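Pre-run checklist for simulated kitchen tasks, with my comments
Filled in by Ekow Ankrah, Clomis bench team, June

I've kept the wording of our list as it is and typed my remarks under each item, so forgive the rambling. The job is the bowl task on the marble worktop, same arm as before. Priltadus is our name for the scene package, in case you're new.

1. Scene loads with no missing objects
OK. Took two goes because I'd pointed it at the old folder (my fault, the path is still wrong in the Civstead notes, could someone fix it?).

2. Arm base sits fully on its mount
OK. I orbit right round it before ticking this. Last spring I ticked it from one side only and Căpraru has never let me forget it.

3. Joint limits and speed cap match the rule sheet
OK, but please read the numbers off the running config and don't trust the sheet on the wall. Ours was 11 versions behind. I've binned it.

4. Fingers and object don't pass through one another
Comment needed – see further down. Our rule is that any overlap you can see gets written up, even when the log says the contact is fine.

5. Every view checked, including the ones the arm blocks
Done. Views used for items 4 and 5:
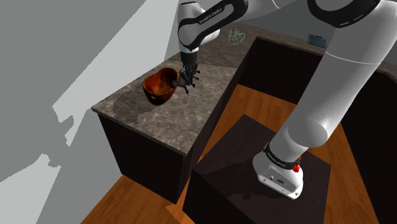
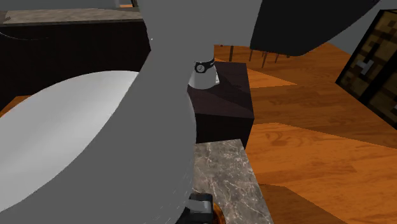
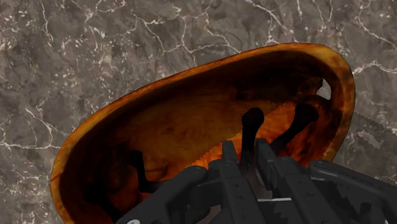 On item 4, I've put "query", which I know annoys people who want a tick or a cross. Close in, the fingertips look as if they pass through or press against the inside of the bowl, and I can't tell which by eye. So the collision shapes want looking at before anybody quotes a grasp score. The bowl's shape may simply be too coarse, I've had that with mugs.

Item 5 is a pass, though I'd like the rule reworded. It says "object visible in all views" and that's asking a lot when a big grey link can swallow half of one. I'd settle for the whole object in at least one view and the contact in another. What does everyone think?

6. Stop command tested
OK. Tested 4 times, twice with the arm moving. Do it moving! A stop that works on a parked arm tells you very little.

7. Surface textures acceptable
Minor. Jagged edges where the marble meets the dark parts. Doesn't touch the physics, so I've left it open as low priority.

8. Log saved and named properly
OK. Initials first, then the task, then the run number.

Result: hold until item 4 is answered. I've spent nearly 2 hours on this one and would rather leave the rerun to someone with fresh eyes. Item 7 can wait until the next package update.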